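Sostley Community Help
Home > Kitchen and Dining > Small spaces

Can a white table double as breakfast table and home for the mini oven?

Asked by Florence Cormier in February
61 people found this useful

Hello all, and sorry in advance for the length of this, I do tend to go on.

We moved into a smaller flat over the winter and the kitchen has almost no worktop to speak of. What it does have is space for a table, so we've put a plain white one in there and it has ended up doing everything. Breakfast gets eaten on it, vegetables get chopped on it, my daughter does her spellings on it, and the little toaster oven lives at one end because there is simply nowhere else with a socket in reach. I'm fond of the table (it's a Sida, bought second-hand from a lady two streets away who threw in a fruit bowl) and I'd like to keep it looking nice.

My trouble is mostly one of arrangement. I have the oven on the right with its door opening towards the middle of the table, and the plates, mug and bowl have to fit into what's left. Every time I want to slide a tray out I find myself shuffling a plate along first, and then the mug has to move to make way for the plate, and by that time the toast has caught. I'm also a bit nervous about the heat. The top is smooth and a little shiny and I have no idea what it would do under a hot tray.
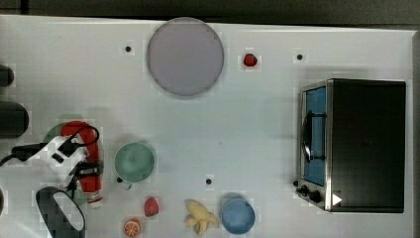 The table with the oven at the right-hand end and the lavender-grey plate near the back.

So, two questions really. Is there a better way round to have the oven, and what do people put down for hot things? I'd rather not buy a big ugly board if I can help it. Also, if anyone has a good way of getting strawberry juice off a white surface I'd be grateful, as we get through a lot of them and there's usually one that has rolled off on its own somewhere.

Thank you so much!
Florence

3 answers

Answer from Amrit Fraser
Marked as helpful by Florence Cormier

Hello Florence, what a cheerful little set of crockery, I do like that plate. We had very nearly the same arrangement for years in our old place, with an Oro mini oven on the end of the table, so I can tell you what we settled on after a good deal of shuffling about.

I'd turn the oven before doing anything else. With the door facing along the table you lose the very stretch you want to eat at, as you've found. Give it a quarter turn so the door looks out over the long edge, where you'd be standing, and the whole middle comes back to you. Check that the flex still reaches comfortably without being pulled tight, and look in the instruction book for how much clear space the maker wants at the sides and back – it does vary, and ours wanted more than I'd expected. Mind that the tray doesn't then come out at the height of a small person's face if your daughter sits that side. We moved my son's chair to the far end and he complained for a week and then forgot about it.

For the heat, I wouldn't trust any shiny white top until you know what it is. Some are perfectly happy and some will mark with a mug of tea. We kept two cork mats beside the oven, one for the tray and one for whatever came off the tray, and they hung on a hook the rest of the time so they never got in the way. Cork looks much nicer than a board and you can wipe it. Do put something heatproof underneath the oven as well if the book says to. The underneath of ours got warmer than you'd think.

As for crockery, we got into the habit of keeping only what was being used on the table and the rest on a shelf above. A mug, a bowl and a plate each, and back up they go afterwards. I won't pretend we did it every day. Bottles went up there too, as they do like to get knocked on their sides and roll.

Strawberries: wipe it straight away with a damp cloth and you'll hardly ever have a problem. If it has sat overnight, a bit of bicarbonate of soda mixed to a paste with water, left on for a few minutes and then wiped off gently. Try it at a corner first and don't scrub, or you'll take the shine off.

Good luck with it, and do let us know how you get on.

Answer from toastandmarmalade

Get a trolley. We have a Chan one with a shelf underneath and the oven sits on that, table stays free. Check what weight it takes first.

Answer from hilltop_pam

I can't help with which way to face it, as mine lives on the worktop, but on the cleaning side I'd say stay away from cream cleaner. I used it on a white table for a whole summer and it went dull in one patch exactly where I sit. Washing-up liquid and warm water is all mine gets now, and a dry tea towel afterwards so it doesn't go streaky. Lemon juice is supposed to be good for berry stains but I haven't tried it, so somebody else may know better.

Is the Sida the one with the fold-down end? My sister has one and it wobbles if there's anything heavy on the flap. Worth a check before you leave an oven there.

Comment from Florence Cormier

Thank you all, this is so kind. No flap on mine, Pam, it's solid all the way along, but I went and gave it a good wobble anyway. Amrit, I've turned the oven this morning and the flex reaches with a bit to spare, and I've ordered the cork mats. I do like the sound of a trolley but there's the washing basket to think of and I don't believe we'd get past it to the back door.

Viewed 1,980 times
Was this page useful? Yes / No
More in Small spaces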